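How to Pick a Garbage Disposal Without Believing the Box

I have replaced enough of these things to stop trusting the front of the carton. Dreneck prints "whisper quiet" on every model it sells, including the one that made my dog leave the house. Fireo claims its grinder handles up to 3000 meals. Whose meals? They don't say. So start at the sink and leave the brochures for later.

Step 1. Open the cabinet and measure from the bottom of the sink to the drain pipe in the wall. Write it down. If the new unit's outlet sits lower than that pipe, water will stand in it, and no amount of horsepower fixes that.

Step 2. Find out what mount you have. Sellers love the phrase "universal fit." Cavalcanti uses it too, and I still had to buy an adapter. Compare the ring under your sink with the drawing in the manual, which you can usually download before you pay.

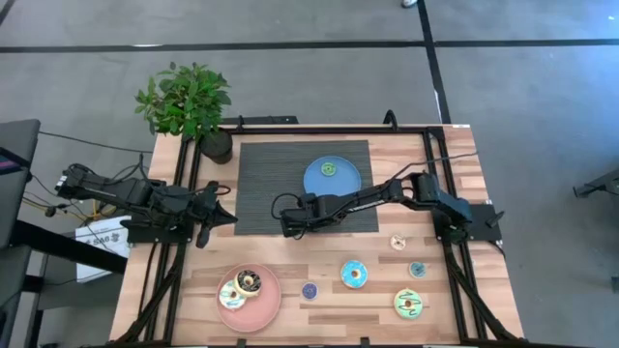 Step 3. Look at how the thing gets power. Some units come with a cord and some expect you to wire them in, and the listing often skips this. Do your measuring with the disposal on a bench first. A wooden tabletop with a gray mat on it is plenty, and cables left trailing to the floor, as they do here, are the sort of slack you won't have inside a sink cabinet. Check that the cord reaches the outlet without stretching. If it's a wired model and you don't know your way around a junction box, pay an electrician.

Step 4. Ignore horsepower until you know what you throw away. Two people who scrape their plates don't need the biggest motor. Henok Mekonnen, who talked me into a Geronine, swears by his, but he also puts chicken bones down it and I'm not convinced that ends well.

Step 5. Read the warranty, the whole thing. My Geronine came with 2 years of coverage and a list of exclusions longer than the install guide. Ask who pays for labor. Valquíria Pacheco got a free replacement from Dreneck last July and then a $65 bill to have it put in.

Step 6. Once it's installed, fill the sink, let it drain, and run the disposal for 30 seconds while you feel every joint with a dry paper towel. Check again the next morning. Slow leaks don't show up while you're standing there watching for them.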